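Ticket: Marks on white tabletop after wiping, and cloth losing color
Category: Table care / kitchen textiles
Status: Closed
Opened by: Josué Siqueira
Product: Lins folding room table, white matte top, light wooden edge
Also concerns: Zovel fruit print towels

Good morning. I write about the white table that we use for folding and sorting kitchen textiles. We bought it from Tredov together with a set of towels with fruit printed on them. The table is good and stable and I have no complaint about the legs. My problem is with the surface, and perhaps with the towels also, and I would like to know which of the two is guilty before I order more.

The problem in short: after some weeks of use there are thin gray lines on the white surface, in the middle part, far from where we stand. They look like somebody has drawn them with a pencil. When I pass my finger I feel almost nothing. At the same time, on the left end of the table, where the towels wait before they go in the basket, I found a weak orange shadow the size of a coin. The towels have an orange trim. So I suspected the towels.

What I tried before opening this ticket:

First I wiped with warm water only. The orange shadow became smaller but the lines stayed.

Then I used dish soap, two drops in a bowl, and a soft sponge. The lines stayed. The shadow was almost gone. I dried with paper.

Then I tried an ordinary pencil eraser on one line, over a length of 7 cm. Some part of the gray came off and the eraser became dirty, but another part did not change at all. This confused me very much. If it is pencil, why does it not all go away? And if it is a seam in the material, why does the eraser become dirty?

I did not use bleach, and I did not use the rough side of the sponge. The care sheet of the table says not to, and I respect it.

I also washed one towel alone in a white bowl, to see if it gives color. After one hour the water was a little yellow. I can't say if it comes from the orange trim or from the fruit.

My questions are these. Are the lines normal? Can I remove them? Is it safe to leave a folded towel on the table for a whole night? And is it possible that the basket makes something too? It is woven and olive-green, and it stays always in the same corner, at the back on the left.

Thank you for your patience with my English.

Josué Siqueira

Update from Josué Siqueira

I received the automatic answer which asks for the order details. The order had one table and one set of towels. The load on the table is never large. On the heaviest day we weighed the pile and it was 850 grams, so I do not believe that the surface is bending.

I add also that the room is dark in the evening, and in lamp light from the side the lines seem stronger. In the morning I must search for them. The towel is folded in the way we always fold it, in a rectangle, with the right end tucked in and rolled so that the trim is outside. Maybe the roll is important, because there the trim is thicker and it touches the table more.

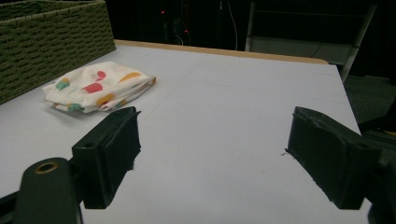

Jirayu Nilsuwan: Thanks for the detailed notes, they save us a lot of time. I'd treat the lines and the color as two separate problems. On the lines: the top of this model is pressed in sections, and very fine joints can show in the middle of the surface. They are not cracks. Dust and graphite collect in them, and that would explain why your eraser took some gray away and left the rest. What you have left is probably the joint itself. Please try one thing. Take a dry soft toothbrush, brush along the line and not across it, then wipe once with a damp cloth. If the line gets paler and stays pale for a few days, it was dirt in a joint. On the color: a new towel with an orange trim can release a little dye if it is put down damp. Is yours fully dry when you fold it? And how do you wash them?

Reply from Josué Siqueira

Thank you, this is very clear. I answer in order.

I made the toothbrush test on two lines. The first became paler, I would say by half. The second did not change, but it was already the palest one, so perhaps it was clean before. I accept the explanation of the joint. I only wish that the care sheet said one sentence on it, because I spent an evening with an eraser.

About the towel, I must confess that I was not careful. We fold them when they come from the line, and in January they are not always dry in the trim. The middle is dry, but the border is cold when you put it against your cheek. I did not think of this as damp. We wash them at 40 degrees with the other colored things, with normal powder.

I would like to make a proper test. I will fold one towel fully dry and one towel with a damp border, and put each on a sheet of white paper for one night. I use paper so that I do not risk the table.

Update from Josué Siqueira, after the test

Result of the paper test:

Dry towel, one night: no color on the paper.

Towel with damp border, one night: a thin orange line on the paper, in the place where the rolled end was lying. No color under the printed fruit, neither the red nor the yellow one.

Towel with damp border, one night, but washed separately before with cold water and half a cup of vinegar: a very weak line, my wife does not see it and I do.

So for me it is the trim, and it happens only when the trim is damp. The fruit print is innocent. I have also moved the basket away and looked under it. There was dust from the weave, dry and greenish, which I removed with a brush. There was no stain on the table. I put the basket back in the same corner.

Jirayu Nilsuwan

Good test, and I agree with your reading of it. I'd leave out the vinegar from now on, though. It doesn't really fix this type of dye, and I think the weaker line came mostly from the extra rinse. Wash the towels two more times on their own, cold, with nothing else in the drum, and repeat the paper test.

For what's left of the orange shadow on the table: baking soda and water mixed to a thin paste, applied with a fingertip, wait five minutes, wipe, dry. Don't rub in circles on a matte top. You can end up with a shiny spot, and we can't repair those.

I have sent your remark about the joints to the people at Tredov who write the care sheet. Leaving the towels overnight is fine when they are dry all the way to the trim.

Reply from Josué Siqueira

I did the two cold washes and repeated the paper test with a damp border. The paper is white. I looked at it by the window and also with the lamp, and I don't find any orange.

The paste worked on the table after the second time. I wiped in straight movements, as you wrote. There is no shiny spot. The gray lines are still there, but I know now what they are and I brush them when I clean the rest.

One last question, which is not urgent. Driltenden sells a clear mat for tables up to 2000 mm long. Would it protect the joints from dust, or would the water stay under it?

Jirayu Nilsuwan

Water would stay under it. If you want a cover, use a cotton cloth that you can lift and wash, and take it off at night if anything damp has been on it.

Closing the ticket as solved on 2 February 2023. If the color comes back, reply to this thread and it will open again with your notes in it.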